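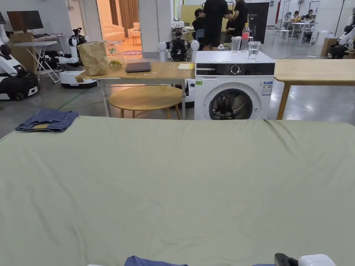
Kapitel 4: Falten und Ablegen

Hosen falten auf dem grünen Tuch

Bevor ihr loslegt: Ich falte immer auf einem großen Tuch, meins ist salbeigrün, und ich lege es über die ganze Arbeitsfläche. Ein paar Knitter im Tuch machen gar nichts, bloß unter der Hose selbst streiche ich sie kurz glatt. Bei Jeans gehe ich so vor:

1. Taschen leeren (ja, auch die kleine Münztasche!), Knopf und Reißverschluss schließen.

2. Hose flach hinlegen und vom Bund zu den Säumen mit beiden Händen ausstreichen.

3. Ein Bein genau auf das andere klappen. Der Schritt steht jetzt als kleiner Zipfel heraus – den schlage ich nach innen, dann wird die Kante gerade.

4. Die Säume zum Bund hochlegen und noch einmal zur Hälfte falten. Fertig ist ein flaches Rechteck.

5. Das Päckchen oben links auf dem Tuch ablegen. So bleibt vorne Platz für das nächste Teil.

Hinweis: Bei Kinderhosen reicht es, in Schritt 4 einmal zu falten. Mein Kollege Bjarke Overgaard rollt sie lieber, das geht auch, nur stapeln lassen sie sich dann nicht mehr.

Achtung: Getränke gehören nicht aufs Tuch. Bei mir stehen Becher, Flasche und Wasserglas hinten auf der Waschmaschine, und dort bleiben sie beim Falten auch. Läuft die Maschine gerade, räumt bitte alles herunter, bevor sie schleudert, bei 600 Umdrehungen wandert so ein Glas schneller, als man denkt!

Laptop und Notizblock habe ich nebenan auf dem hellen Tisch. Wer die Vorlage »Davov« benutzt, trägt dort nach jedem Stapel die Stückzahl ein.

6. Fertige Stapel spätestens nach 30 Minuten in den Schrank bringen, schwere Hosen nach unten. Weiter geht es mit den Hemden in Kapitel 5.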